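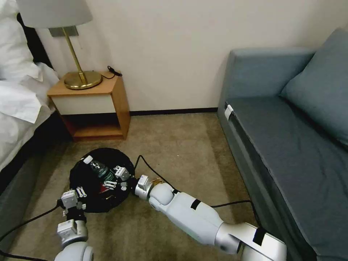
Figure 2. Two-arm unit at floor pick-up in a guest room, with a round black object between the bed and the sofa.

Section 2. Planning and budget before you order

This section is for the person who prepares the purchase of a Jekari two-arm room unit. Please complete it before you ask Giveck for a quotation. Set-up of the arms is in Section 3.

2.1 Choose the trial room

1. Select one room with the furniture you have most often in the building. At Wombridge the trial was made in room 402.
2. Measure the free floor between the bed and the nearest seat. Measure at the narrowest place, with the bedding hanging down as it normally does.
3. Write down the type of floor. Carpet and hard floor are quoted separately.
4. Mark the power outlets on your room drawing.

Note: Do not choose your biggest room for the trial. The result will look good and the budget will be wrong.

CAUTION: The arm cables can lie on the carpet during work. Keep guests and other staff out of the room until the unit is stopped.

2.2 List the objects to be picked up

1. For one week, ask the housekeeping staff to write down what they find on the floor.
2. Sort the list by material: plastic bottles, wrappers, paper, cloth.
3. Mark the objects which must not be thrown away, for example jewellery, medicine and chargers. These stay a manual task, and the staff hours for them remain in your budget.
4. Send the list to Giveck together with the room drawing. The choice of gripper fingers depends on it.

Note: Soft and crumpled objects need more trial time than bottles. Plan for this when you book the room.

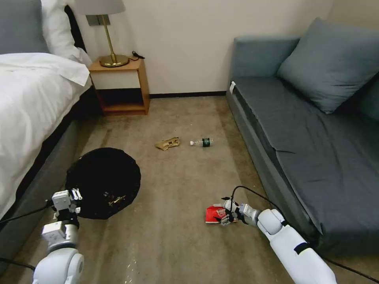 2.3 Prepare the budget

1. Enter the trial fee. It is $2000 for each room type and includes 4 days with a technician.
2. Enter the spare parts. We recommend one extra set of finger tips and one extra cable for each arm.
3. Enter the bins. A round black bin, as seen in the last figure, is sufficient. It does not need to be bought from us, but the colour and the size should be the same in all rooms.
4. Enter the lost income for the trial room. Many buyers forget this line.
5. Add staff training. The first 50 hours of telephone support are included in the price and are not a separate line.

If you lease through MacPherson, the spare parts are invoiced separately and do not appear in the monthly amount. Please check this with your accounting department before you compare the lease with the purchase, otherwise the lease will seem cheaper than it is.
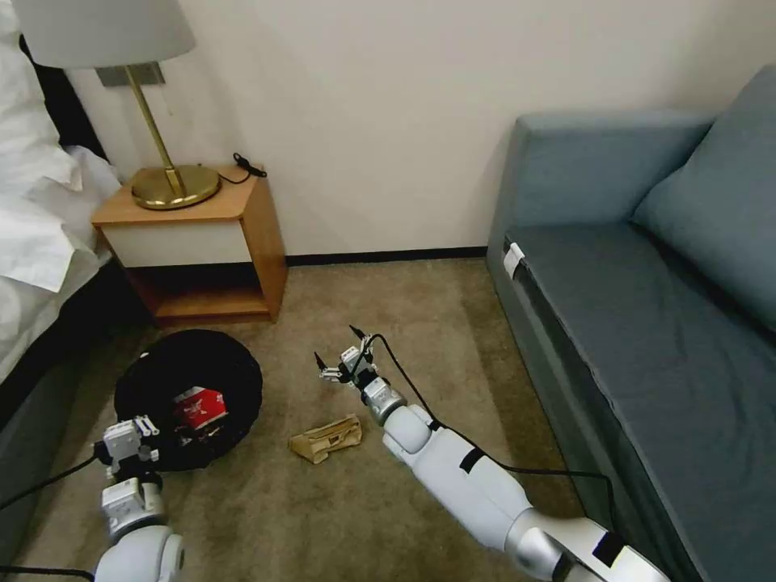
The same applies to the service visit in September. It is included with a purchase, but with a lease it must be ordered in writing. For questions on the budget form, contact Folasade Abubakar at Giveck and give the room type in your message. Prices in this section are valid for orders received after Mon 25 February.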